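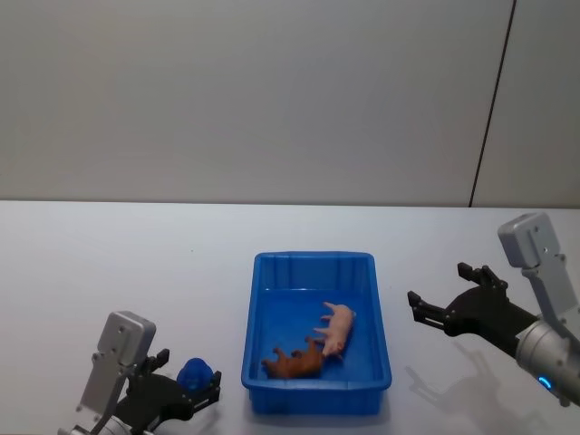 Tralik Two-Arm Bench Cell

I run the packing floor at a toy wholesaler in Sarnia, and Trindivik asked me to write this page because I'd been using the Tralik longer than any of their other customers. So it's not the usual brochure, sorry Kazuhiro!

The Tralik is a pair of arms with two-finger grippers that work over an ordinary table. We use ours for sorting loose figurines into trays (farm animals mostly, pigs and cows and the odd goat) before they go off to be boxed. It'll handle small rounded things as well, which our old suction unit was hopeless at.

What changed for us? The sorting bench used to be the job everyone traded away. You stood there all shift with your neck bent, and by Saturday you were seeing pigs in your sleep. Now Chiyo and Bohdana look after the cell between them. They set the trays out, teach it new shapes when the catalogue changes, and sort out whatever it fumbles – and it does fumble, especially anything with skinny legs. Bohdana's pay went up a grade when she took on the teaching, which I pushed hard for.

It's slower than a quick pair of hands, I'll say that up front. Chiyo can beat it easily before lunch. It just keeps the same pace all afternoon, and we've stopped asking people to stay late in September when the Christmas orders land.

What you get:
Two arms with grippers, controller and stand-alone stop button
17 spare finger pads (you'll go through them)
2 days of training at your own bench, for the people who'll be using it
Phone support from Toshio Nakajima's crew

Lease is $759 a week, delivery included within Ontario. The Mizuno tray feeder is extra, and we've never bothered with it.

My one bit of advice is to get your bench staff in on the demo. Ours asked much better questions than I did.

– Ngozi Oyewole

Trindivik Automation, Sarnia, Ontario | Contact sales | © Trindivik | Back to top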